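Flondeo Home Goods
Frequently Asked Questions: Racks, Bins and Care

The questions below are the ones our customer desk gets most often. If yours is missing, write to us through the contact form. Azadeh Amini reads the messages and adds new answers to this page in March.

Racks

Can I stand a wire rack directly on a wood floor?
Yes, for short periods. Lift the rack when you move it and don't drag it, even on a floor with a hard finish. If the rack is going to stay in one spot, put felt pads or a thin mat under it. A rack that holds dishes straight from the sink needs a tray underneath.

Which way should the rack face?
Either way works. Most people keep the long side against the wall and leave a little space behind it for cleaning the baseboard. White wire shows dust sooner than you might expect, so leave enough room to get a cloth in.
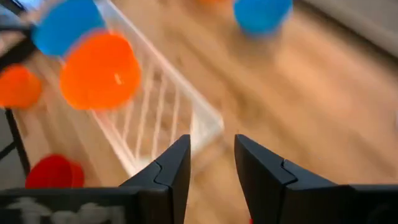 If you use the rack for things other than dishes — lids, cutting boards, folded towels — put the heaviest items in first and keep them near the middle. The Nosside rack is rated for 60 pounds when the load is spread evenly.

The coating on my rack has a chip. Is it still safe to use?
For dry storage, yes. For wet dishes, cover the chip with our Bråten touch-up paint and let it cure overnight. An uncovered chip will rust. If there are chips in more than 2 places, we suggest replacing the rack.

How do I clean between the wires?
Use warm water, dish soap and a soft bottle brush. Steel wool will take the coating off.

Glossy surfaces

What can I use on a shiny red finish?
A damp microfiber cloth is enough for fingerprints. For grease, add one drop of dish soap, wipe, then wipe again with plain water. Dry it right away with a second cloth. Window cleaner with ammonia can cloud a glossy finish over time, and so can anything sold as a scrub.

How do I get dirt out of a seam or groove?
Wrap the cloth around the end of a wooden craft stick and run it along the line, following the curve. A soft toothbrush also works. Don't use a knife or a pin — the scratch will catch the light every time you walk past.

Can fine scratches be polished out?
Sometimes. Plaltum polish (part number 621) is made for glossy plastic. Test it on the underside first. It doesn't help with scratches you can feel with a fingernail.
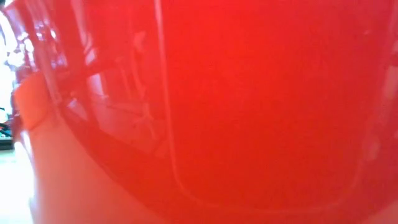
Orders and Returns

Is shipping free?
On orders over $200, within the lower 48 states. Smaller orders are charged by weight at checkout.

How long do I have to return something?
You have 60 days from delivery. Racks can come back assembled if the box still closes. Opened paint and polish can't be returned.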